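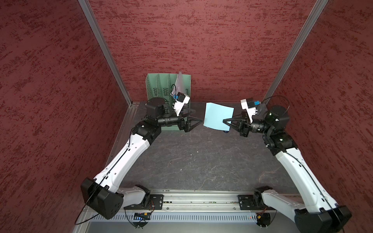
Home Shop Hanging Lighting Framing Delivery Contact

The Skorkinby 2 Gallery Rail Kit

I hung pictures on nails for most of my life, and my walls looked like somebody had gone at them with a fork. Then I helped with a group show over in Stanimmont, in a hall with plaster so old you could push a thumb into it, and we weren't allowed to put a single hole below the molding. That was my first go with a rail system, and I've been a bore about them ever since!

The Skorkinby 2 is the one I sell most of. It's a slim rail that goes up near the ceiling, with clear cords hanging from it and a little brass hook on each cord that slides up and down and locks with a thumb screw. You put the rail up one time, and after that you can move your pictures as often as you like (I move mine every time I'm supposed to be doing my books).

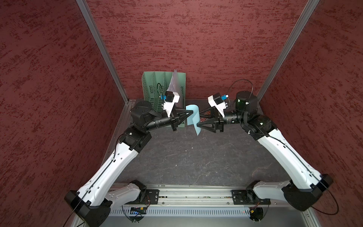 Yazzie

Saturday, September 15, 2018

What's in the box: one rail 40 inches long, two end caps, four cords, four hooks, the wall clips and the screws. There's a paper drilling guide too, and please do use it. I skipped it on my own stairs and ended up with a rail that runs downhill. Rails join end to end with a small steel pin, so if you have a long wall, just order more of them and cut the last one with a hacksaw. It's soft aluminum and cuts easily, but file the end afterward or it'll snag the cords.

Each hook is good for a framed picture up to 50 pounds when the clips are screwed into studs or solid masonry. On plain drywall with the plugs supplied, stay well under that, and if you have something heavy with glass in it, find the stud. For anything wide, I'd use two cords whatever it weighs. One cord in the middle looks fine on the day, and then the picture starts creeping sideways every time a truck goes by.

Rails come in white, silver or black. White disappears against most ceilings. You can paint it, and I've done a few in leftover wall color, but keep the paint out of the channel or the cords won't slide. The cords are clear nylon as standard. If you don't like the fishing line look, I also stock a thin steel cable that fits the same hooks. The cable comes from Cunska, who make nothing else, and it doesn't stretch the way nylon does in the first week or so.
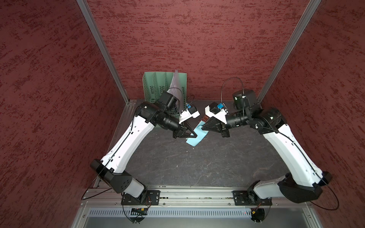 About that stretch - people write to me worried, so I'll go over it. New nylon gives a little under weight. Hang your pictures, leave them alone for a few days, then go back and nudge the hooks up until the tops line up again. After that they should stay put. If one keeps slipping, the thumb screw probably isn't all the way in. Finger tight is plenty, and pliers will chew up the brass.

For small galleries, cafes and schools there's a locking hook that needs a key to open. It won't stop a person with a pair of cutters, but it does stop the casual lifting-off that goes on at open evenings. I'd also suggest a pair of felt bumpers on the bottom corners of every frame. They keep the picture hanging flat and stop it rubbing a gray line onto your paint. They aren't in the kit. I keep meaning to add them!

A quick word on spacing, as it's what I get asked most in the shop. Lay everything out on the floor first, in front of the wall it's going on. Get the middles of the pictures lined up at eye level and let the tops and bottoms fall where they fall. Mixed sizes look calmer that way. And leave more room between them than you think you need, especially with strong colors next to each other.

I've sent out 3,145 of these kits so far, and the part people lose most is the joining pin, so spares are on the accessories page. If you bought the first Skorkinby rail, the new hooks fit it but the end caps don't. A matching lamp arm is due in November - it will clip into the same channel, with a plug-in cord. I'll put it up in the lighting section once I have stock on my own shelf.

Comments

Guest: Do the cords work on a sloped ceiling? My studio is up in the attic.

Yazzie: They hang straight down from wherever the rail is, so put the rail on the upright part of the wall and you'll be fine.

Printmaker in the hills: Put up three rails for our open studio. Went up in an afternoon, apart from the wall that was all brick. Buy a decent masonry bit.

Guest: Mine arrived with only three hooks. Emailed and got the missing one later that week. The rail itself is good, though I'd have liked longer screws.

Framed and fed up: Wish I'd read the bit about two cords before I hung the big seascape.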